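Home Advantage in the Mustville Amateur League
Project report by Mikkel Bisgaard and Deividas Bite 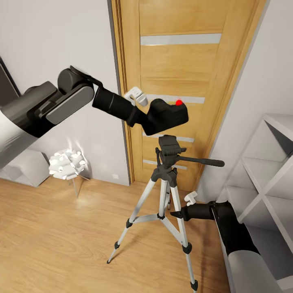

We wanted to know if playing at home still helps a team at amateur level. We used results from 4 seasons, 982 matches in all. After we took out forfeits and games moved to another field, 903 were left.

Home teams won 42 percent of these. Plavell had the best home record and Hudura the worst. Friday night games had fewer draws, but the sample was small. We did not have attendance numbers, so we could not test whether crowd size matters.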